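Produce Storage Project: Group Report
Lirora Home Economics Elective, Unit 2

Our group looked at how people at home store mixed vegetables between shopping and cooking. We asked students in the Hurham and Bonsu dorms to fill out a short form, and 39 of them did. Most keep lettuce in a bag and everything else loose in a basket or bowl.

Lettuce in a Bag

Leafy greens lose water faster than anything else on our list. A clear bag slows this down and lets you see the leaves without opening it. Bags with a strap can also be lifted without squeezing the head. Our lettuce weighed 481 grams on the kitchen scale on Thursday morning.

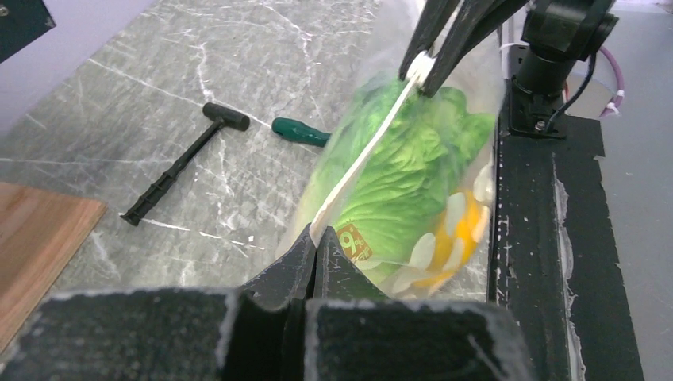
The Mixed Basket

The basket is easier to reach into, but things get buried. Cucumber and round fruit can sit along the rim. A head of lettuce takes up the middle and hides whatever is under it. We think the lettuce should go in last, or stay out of the basket if there is room in the fridge.

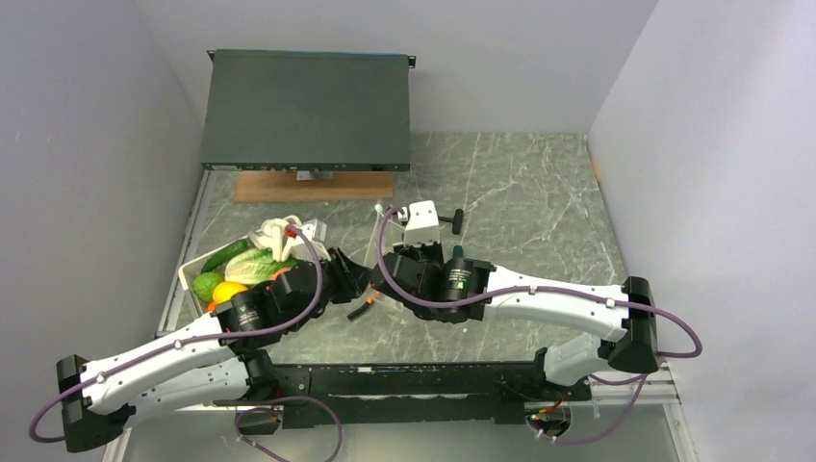
Basket of mixed produce with lettuce across the center.

What We Found

Some 70 percent of the people who answered said they had thrown out greens in the past month. Fewer had thrown out cucumbers. Our form did not ask how warm the room was, and it should have. The Priseck storage chart we used in class gives times for the fridge only, so we could not compare it with a basket on a table.

If we did this again we would weigh the lettuce every day.

Related reports
Bread Boxes and Paper Bags
Labeling Leftovers in a Shared Fridge
Weekly Meal Planning, Bonsu Dorm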